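Visitors filled the training hall at Wostska in November for an open day built around the Pidus simulator, which the company uses to try out robot arms before any hardware is switched on.

Sizwe Moodley, who runs the simulation team, opened the demonstration with the gripper views.
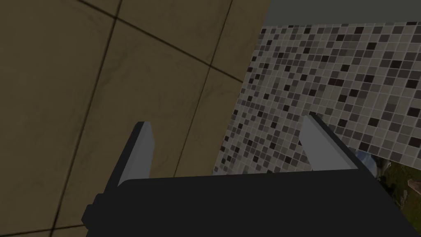
Guests were given 50 minutes at the desks, working in groups of 4. Each group could load a room, move the arms and start over as often as it liked. The hall had seats for 41, and the morning session was full.
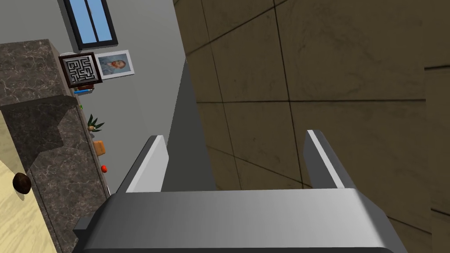

Moodley said the team has built up 3,974 saved runs this year – most of them short – and plans to share a portion with the technical college at Ngubane.

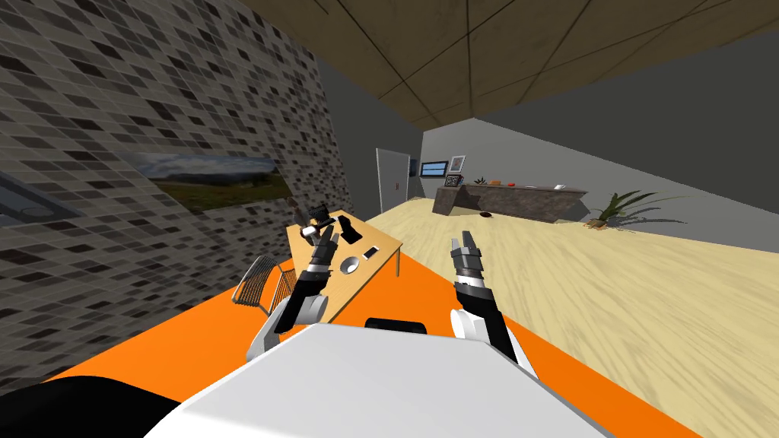

Dumisani Van Wyk of Vandel, a parts supplier, came to see how the software handles two arms at once. He spent most of his turn in the office room, with its phone and tablet on a wooden table and a long reception counter at the back. He asked whether new furniture could be added. Moodley said it could, and that an update is due in the spring.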